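Sealing end grain before the heating season

By Kyriaki Raptis
10 November 2019
3 min read

Indoor relative humidity in most houses drops once the furnace runs daily, and solid wood gives up moisture until it reaches balance with the air. The loss isn't even. Wood moves water along the grain far faster than across it, so the ends of a board dry ahead of the middle. The ends try to shrink, the middle holds them at full width, and the board checks. Most of the cracked tops members brought to the October bench session had failed this way, and most had a good finish on the face and little or none on the ends.

Moisture content should be measured before anything is applied. A pin meter reading of 9 percent or less is acceptable for a piece that will live in a heated room. Take readings at both ends and at the center, with the pins set parallel to the grain, and correct for species using the table in the meter's manual. If the ends read much lower than the center, leave the piece alone in a stable room and measure again after a week. Sealing over a steep gradient locks the stress in for longer and does not remove it.
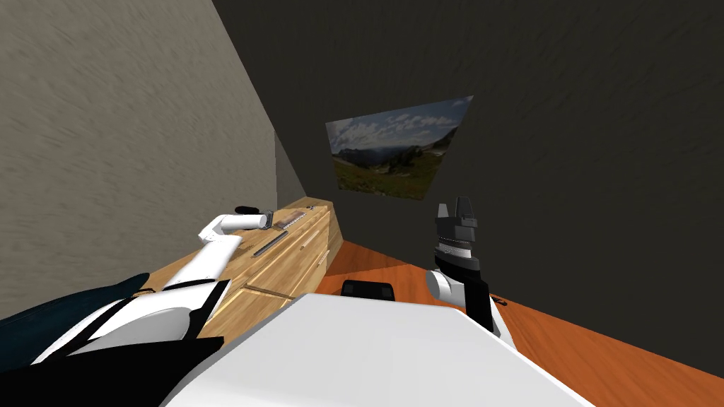 For film finishes, thin the first coat of end grain sealer one to one and let it soak. Follow with two coats at full strength, sanding lightly between them with 220 grit. Shellac in a two-pound cut works well and dries fast enough to finish in an afternoon. Oil finishes slow the exchange much less than a film does, and repeated coats help only a little. Wax alone should be treated as polish.

Don't forget the underside. A top finished on one face only will take up and lose moisture at different rates above and below, and it will cup. The underside coat does not need to look good, but it should match the face in type and number of coats.

Fasteners matter as much as finish. A wide top screwed tight through round holes can't move and will split along the line of the screws. Slot the holes across the grain at the rear and fix the top firmly at the front, so that any movement goes toward the wall. Wenceslao Huenchumán allows a quarter inch of slot for a 24-inch flat-sawn oak top – more for beech, less for quarter-sawn stock of either.

Existing checks narrower than a business card is thick can be left until spring. Many will close on their own. Filling them now with hard epoxy creates a wedge, and the wood will crush against it when humidity rises in June. Soft wax filler is the better choice if the gap has to be hidden for the holidays.

The shop's pin meter is back from calibration and can be signed out for 7 days. Return it with the spare pins – two were missing last time.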